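Three months with Detell on a two-armed robot

I've been running Detell, the task planner from Cedent, since June, and I finally have enough hours in it to say something useful. It sits on top of whatever arm controller you've got, takes what the head and wrist cameras see, and spits out a list of small steps (reach, close, lift, and so on). My test job is a shoe rack with slippers on it, and wow, slippers are harder than they sound!

The wrist view is my favorite part. It gets its own panel, and you can scrub through it next to the finger commands.

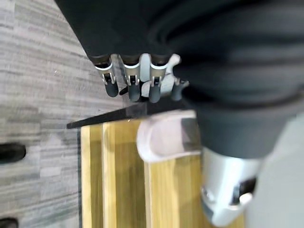
Wrist view, fingers over a thin black edge.

Grasp planning is the thing I'd pay for. With my old tool, Memon, I had to hand-tune an approach for every shape, and a slipper hanging at a tilt would confuse the tracker completely. Detell keeps a rough pose for whatever is in the hand and replans from there.
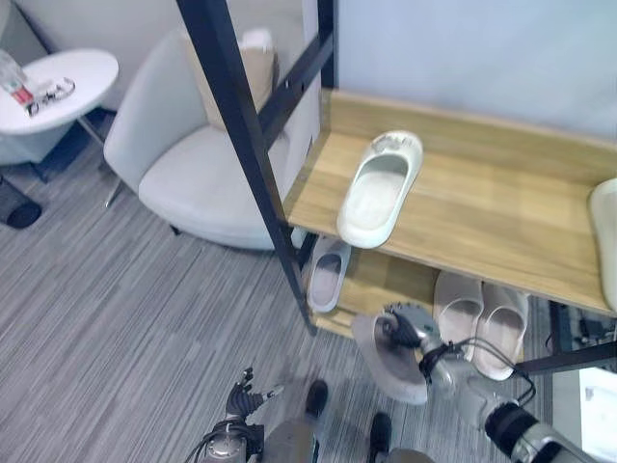
It also lets you set a separate speed cap for each arm, so I keep the left one slow and parked while the right one does the work. Small feature, but I'd miss it now.

Soft stuff is where it gets shaky. You can tag an object as cloth and the planner stops pretending it's a rigid box, which helps, but a draped towel still hides whatever is behind it, and the object list goes a bit silly until you move the arm away. I saved 1240 runs and the log viewer got painfully slow after the first 1000.

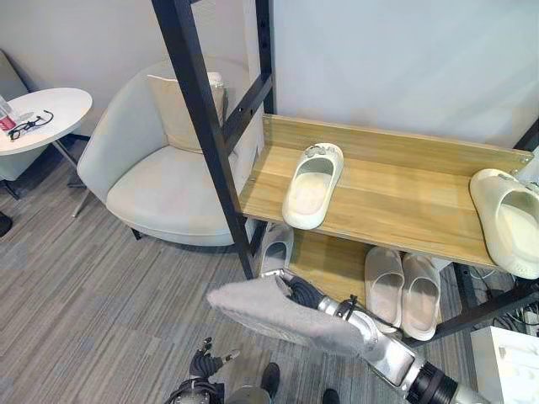 Price and who it's for

I paid $1797 for the single-robot license. Zanlow wanted $3488 for something similar with a nicer log viewer, and I don't miss it enough to switch. If you mostly handle towels and shirts, try the demo first.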